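Ticket: Telon shared calendar keeps booking the small room twice
Opened by: Idalina Barros
Status: Waiting on reporter
Last updated: December 2023

Hi Marietjie! Me again, sorry. The Telon calendar is double booking the small room and I've now walked in on the Baloyi people mid-call, which was not my best moment. I reserved it, I got the little green check, and so did they. Same room, same hour. I took a look at the settings page but I didn't touch anything, I promise (after July I've learned my lesson).

What I've tried so far:

Signed out and back in. No change.
Cleared the browser cache. It logged me out of everything else and fixed nothing.
Made a test booking for the small room, then made a second one right on top of it from the front desk login. Both went through. No warning, no red banner, nothing in my email.
Did the same with the big room. That one behaved and told me it was taken.

So it's only the small room. Rarkach, the upstairs one, is fine too as far as I can see.

Reply from Marietjie Moodley:
Thanks, the test with the front desk login is really useful. Can you open the room list and tell me if the small room shows up more than one time? Also what time zone does your profile say?

Reply from Idalina Barros:
Oh! Yes, it's in there twice. One is called Tinura and the other is called Tinura with a space after it, I only noticed when I tried to highlight the name. I've been booking the first one and I bet the Baloyi folks have been booking the second. My time zone is right, but the front desk one is 3 hours off, so I fixed that while I was in there. Hope that was okay.

I also exported the bookings to see how bad it is. The file has 400 rows and the ones under the second name all start after we moved to the new plan, so my guess is the import made a fresh room when it didn't recognize the old one. There are 20 bookings still to come under the wrong name - 7 of those clash with something real. I've emailed the owners of those and most of them were very nice about it.

Reply from Marietjie Moodley:
That's it, then. Please don't delete the second room yet, because deleting a room cancels everything in it and sends a notice to every guest. Go to Rooms, pick the one with the space, and choose Merge into. If Merge is grayed out, you need owner rights and I'll turn them on from here.

Reply from Idalina Barros:
It was grayed out, so yes please to the owner rights! In the meantime I've put a paper sign-up sheet on the door and I've hidden the second room from the booking page, which seems to hold. I made another pair of test bookings after that and the second one got refused, with the red banner and everything. I was so happy to see that banner.

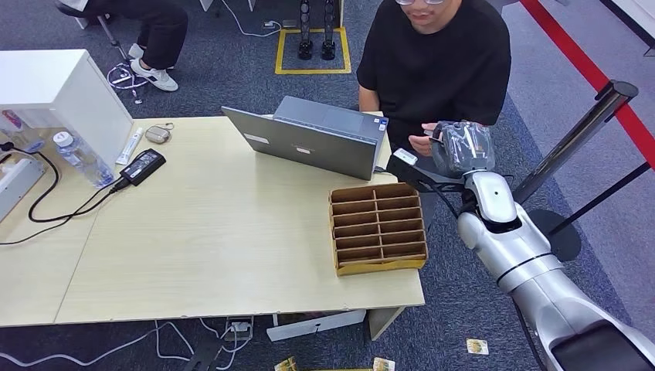
One more thing while you're in there. The weekly reminder email still goes out with the old room name in the subject line, and I can't find where that's set. It isn't under Notifications, and the template page only lets me change the greeting. If it's something I can edit myself once I have the rights, just point me at the page and I'll do it after the merge.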